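Figueroa Demonstration Kit > Host Guide > Section 6: Running the Kitchen Demo on an Open Day

6. Running the Kitchen Demo on an Open Day

This section assumes you have finished Section 5, that Pandico is installed on the demo computer, and that the doors open in an hour. If the doors are already open, go to 6.4 and smile.

The kitchen demo runs in simulation on the big screen. Visitors choose a task from the touch panel, the simulated arm attempts it, and everyone forms an opinion. You need one host at the panel and one near the screen.

6.1 Before visitors arrive

1. Start the demo computer, then the screen. In the other order the computer decides it has no screen and sulks at low resolution.

2. Open Pandico and choose Visitor Mode. The title bar turns green. If it stays gray you are in Author Mode, where a nine-year-old can delete the sink.

3. Load the scene called Kitchen, Sink Side. Loading takes 67 seconds. The progress bar reaches the end well before that and then waits.

4. Check the view against the picture in this section. The arm comes in from the lower right, and you should be able to see the sink, the pan and rack inside it, and the sponge on the counter to the right.

5. Run each task once with the sound off.

Note: The salt and pepper shakers on the left of the counter are part of the standard scene. No task in the visitor menu uses them. You will be asked.

6.2 Introducing the arm

Keep the introduction short. At the Cerkcombe open day the welcome talk ran for 14 minutes and the front row had left for the cookies by the fourth. Say what the arm is going to try, say that it is a simulation, and press Start.

Avoid the word "autonomous" unless you enjoy follow-up questions. "It works out its own moves" does the same job.

For the first run of the day we recommend the sponge task. The gripper passes over the right end of the counter, well away from the bowl of food and the plant, and there is little for it to bump into.

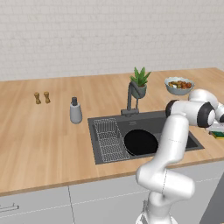

One visitor at Cerkcombe asked whether the arm could be hired for Thanksgiving, and added that it would only need to do the pans. Requests of this kind are common, and the approved answer is that the simulated arm washes simulated pans. Offer the leaflet.

6.3 Running a visitor task

1. Let the visitor pick a task. Do not pick for them, even when they take a long time over it.

2. Press Start and step back from the panel. Leaning on it counts as input.

3. Let the arm finish. A failed grasp is followed by a second try, then a third. After that it parks itself, and the panel shows the words Task Ended, which is as close as Pandico gets to an apology.

4. Press Reset Scene. Every object goes back to its starting place.

5. Thank the visitor and call the next one.

Caution: Do not press Reset Scene while the arm is moving. The reset is safe for the software, but the arm jumps to its start position in a single step and small children find this either terrifying or so funny that they want it again for the rest of the afternoon.

Note: The task log holds 105 runs. After that it overwrites the oldest. If your office wants the full day, export at lunch.

6.4 When things go wrong in front of people

The screen is black. Check the power lead at the wall. Check it again at the screen end.

The arm stops with error 364. It has been asked for a position it can't reach. Press Reset Scene and choose another task. Read the number out in a confident voice and most visitors will assume it was planned.

The soap dispenser has fallen over. Finish the run, then reset. Visitors who noticed will tell you about it.

The view has moved. Someone has dragged a finger across the panel. Hold Home View for two seconds.

Caution: If you have the Drestus arm on the next table as well, keep its emergency stop within your own reach and out of everyone else's. It is large, red and irresistible. The simulated kitchen has no emergency stop, and pressing the Drestus one will not affect it, though people do try.

6.5 Closing down

1. Export the task log.
2. Leave Visitor Mode with the host code from the inside cover.
3. Shut down the computer, then the screen.
4. Wipe the touch panel. Use a real sponge, barely damp.

Section last revised 2025-04-20.

Related sections
Section 5: Installing Pandico on the Demo Computer
Section 7: Setting Up the Drestus Table
Section 8: Leaflets, Lanyards and Extension Cords
Appendix B: Error Numbers
Host notes from the August open day, Cerkcombe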